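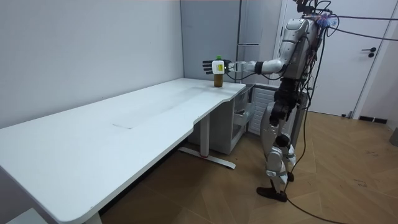 Filipa Nogueira

4. Handling of bottles at the desk station

This section is for operators who run the humanoid at a desk with a drawer unit. Please read section 3 (power and cables) before you start. The rules are the same for the Vakis and the Gbeho hand. Where there is a difference, it is written in the step.

4.1 Before the robot is switched on

1. Clear the desktop. Only the object of the task may stay on it.
2. Check that the cap of each bottle is closed by hand. Do not use a tool to close it.
3. Use only plastic bottles. Glass is not permitted at this station, also not for a short test.
4. Put the cables behind the robot, on the side away from the desk. A cable on the floor must have enough length for the robot to bend down and turn, but it must not pass in front of the feet.
5. Agree who holds the stop button. This person does no other work during the run.

Note: In the old edition the stop button could be left on the desk. Since April this is not allowed any more.

4.2 Grasping and carrying

1. Start each run at 15 percent of the arm speed. You may go up to 28 percent when three runs in sequence were finished without a stop.
2. Let the hand close completely before the arm is lifted. With the Gbeho hand, wait for the tone. With the Vakis hand, look at the grip value on the operator screen.
3. Keep the bottle upright while it is carried.
4. Do not reach between the hand and the desk to correct the bottle. If the grip is bad, stop the robot, take the bottle out, and begin again from step 1.
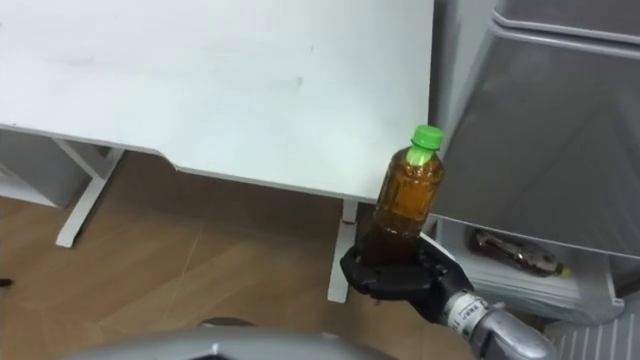 The same is valid when the bottle is on its way to the drawer or comes from it. Many operators want to help in this moment with a small push of the finger, and I understand it, but the arm can still move when the fingers look quiet. Stay outside of the marked area until the screen shows HOLD.

5. If liquid comes out, press stop first and clean after. Wipe the hand with a dry cloth. Do not spray any cleaner on the joints.

CAUTION: Risk of crushing. Between the robot's arm and the edge of the desk there is little space. Keep hands, sleeves and badge cords away.

4.3 Working low, at the drawer

1. Open the drawer by hand before the run, if the task does not include the opening.
2. Check that the knees have free space in front and that no chair is near.
3. Give the command for bending only when both feet are flat on the floor.
4. During bending, watch the hips and the cables, not the hand. If a cable becomes tight, press stop.

Note: After 24 low positions, let the leg motors rest for some 15 minutes. The Borudden controller counts this for you, but it does not block the next command.
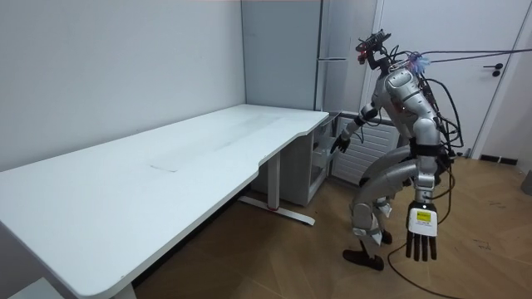
4.4 After the run

1. Bring the robot to the standing position and wait for HOLD.
2. Press stop, then switch off the arm power.
3. Take all bottles away from the desk and from the drawer.
4. Write each stop in the station log, also the ones without damage. Write what the robot was doing and who pressed the button.

Questions about this section go to Tomás Sequeira at Vustar. Changes to the speed limits need his signature.

Section 4, edition of 9/25/19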